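I came to Flekirgate the way I come to most TV these days, by falling asleep in front of something else. I'd put on a baking show, the baking show ended, and when I woke up there was a woman in a raincoat shouting at a ferry. I had no idea who she was or what the ferry had done. I stayed up until 2 a.m. anyway.

If you haven't met it yet, the setup goes like this. Nora Edet is an insurance investigator who gets sent to Ustville, a harbor town with 837 residents (it's on the sign, and the camera loves that sign), to look into a warehouse fire. Her boss figures it's a weekend job. Four seasons later she's still there, she owns a boat she can't drive, and the fire still isn't solved. Flekirgate is the name of the old gate at the end of the pier, and also the name of the shipping company, and also, if you believe the season two finale, the name of a person. I'm not sure I believe the season two finale.

What I love is how small the crimes are! Nobody gets chased over a rooftop. In the third episode the whole plot hangs on $310 missing from a church raffle, and I swear I was more tense than I've been at any serial killer show in years. Nora spends most of the hour going door to door and being offered soup. She takes the soup every time. By the fifth bowl you can see her getting slower, and that's the moment when the choir director slips up and mentions the wrong night.

The fans are a story of their own. I joined the main message board expecting the usual fights about who should kiss whom (there is some of that - the harbor pilot has a very loud following), and I ended up reading a thread 217 pages long about tide tables. People have checked whether Nora could have walked to the lighthouse in the pilot. They've drawn maps. I asked one innocent question about the warehouse key and had nine answers before my coffee was ready.
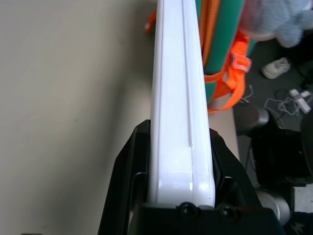

Uyên Diệp thinks I've got the key all wrong. It was never meant to open the warehouse, she wrote back, and if I watch the raffle episode again I'll notice that Morico has it on his ring a full day before the fire report says it was cut. The writers were playing fair from the start, in her view, and the rest of us were too busy looking at the ferry.

So of course I watched it again on Sunday, and she's right, it's on the ring. I paused it so many times my TV asked me if I was still there.

Morico is the other reason to watch. He's the town's only locksmith, he's Nora's landlord, and he's been lying to her since the moment he carried her bag upstairs. The show tells us that early on, so the fun is in waiting for her to catch up. Then season three does something sneaky and lets her catch up off screen. She just starts being a little too polite to him over breakfast. I missed it completely the first time around, and I'd like to think I'm a pretty careful viewer (my husband would like to comment on that, but he isn't writing this).

It isn't perfect. Season two sags badly in the middle, when the story moves to the city for three episodes and everybody stands around in glass offices saying "the merger." Skip those if you want. The city lawyer never comes back, and the $4000 check she makes such a fuss over gets explained again later by somebody you'll like more.
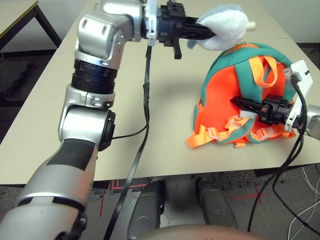
Soft toy in the gripper, backpack on the table.

The new season starts in April, with ten episodes, and the board is already at war over the trailer. There's a shot of the pier with the gate open. It has never been open, not once, and Nora is on the far side of it without her raincoat. My own theory is that she's dreaming, and I've been told very firmly that Flekirgate doesn't do dreams. Fine. My second theory involves the choir director, and I'm keeping it to myself until I've checked the tides.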